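Midberg Fridge Shelf Set – data card

Maintainer: Natalie Marsden
Annotation lead: Renata Wasilewska
Current release: 8 Dec 2024
Kitchen sites: Ilstead, Plorkthorpe, Hulme

Summary

The Midberg set records where food is put in domestic refrigerators and how the arrangement changes when a shelf is tidied. It holds 2502 stills grouped into 276 episodes. Each episode covers one refrigerator and one short piece of work on it: placing an item, taking one out, moving one along a shelf, or opening and closing a compartment. The labels concern the food, the shelf and the furniture next to the refrigerator.

Of the 2502 stills, 2059 carry full item labels. The rest have a compartment label only, usually where the door is shut or the shelf is out of view.

Contents

stills/ – one folder per episode, numbered from 001
labels/items.csv – one row per visible item per still
labels/compartments.csv – door and drawer state
labels/surroundings.csv – tables, desks, baskets and similar
classes.txt – the 17 food classes, one per line
splits/ – train, validation and test lists

Episode numbers have gaps in them. Numbers belonging to withdrawn episodes are not reused.

Views

Most episodes have two views. The near view looks towards the open compartment and is the one used for item labels. The room view takes in the refrigerator and the furniture beside it, and is used for surroundings.csv. Near and room stills are not guaranteed to be matched in time. Use the order column within a view, and do not compare its values across views. 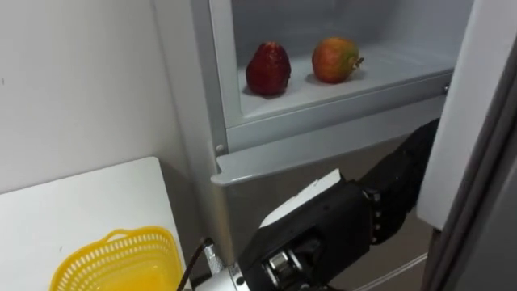
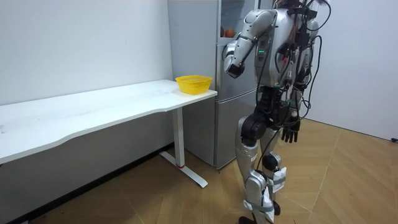

Refrigerator and adjoining furniture. First still: near view, with strawberry and apple on the upper shelf. Second still: room view.

Item labels

Each row in items.csv gives the episode, still, class, shelf, position and neighbour. Position is one of left, middle or right, judged from the point of view of someone facing the open compartment. In the near view shown, the strawberry is the left neighbour of the apple. The pair is recorded as separate, with a gap between them. Items which touch are recorded as touching, even where the contact is only a leaf or stem.

The class is decided on appearance. Real fruit and imitation fruit share a class, and the set makes no distinction between them. Do not use it for ripeness, freshness or weight. Size is not labelled either: the strawberry class includes large ones, and a threshold based on real produce will reject some of them.

Colour is given as one or two words in a free text field. Mixed skins take both colours, so an apple of the kind shown is entered as "red yellow". A leaf or stem is part of the item and is included in its outline.

Shelf and compartment labels

Shelves are numbered from the top within a compartment. The front lip is labelled separately from the shelf surface – earlier drafts merged the two, and items close to the front were then marked as overhanging when they were not. Screw caps, studs and other small fittings on the casing are ignored.

Door state is open, part open or closed. Drawer state uses the same three values, plus "unclear" where the front of the drawer is partly hidden.

Surroundings

Tables and desks next to the refrigerator are both labelled "side surface". The two words were used interchangeably by annotators and the distinction could not be kept up. Baskets are labelled by colour and material, e.g. "yellow plastic". Basket contents are not labelled in this release.

Agreement

All item rows were checked by a second annotator. Disagreements went to Renata Wasilewska, and her decision is the one in the file. Most concerned the middle position on narrow shelves. The original pairs of labels are kept in labels/disputes.csv for anyone who wants to apply a different rule.

Known problems

- Pale items against pale shelves have loose outlines, mainly at the base where the shadow begins.
- The Hulme episodes contain few closed-door stills.
- Several Plorkthorpe folders have an extra blank row at the end of the CSV export.
- Fruit is over-represented compared with jars and cartons.

Changes since May

Shelf lip split from shelf surface. "Unclear" added to drawer state. Neighbour column filled in for the Ilstead episodes. Splits regenerated by episode, so scores from the May files should not be compared with current ones.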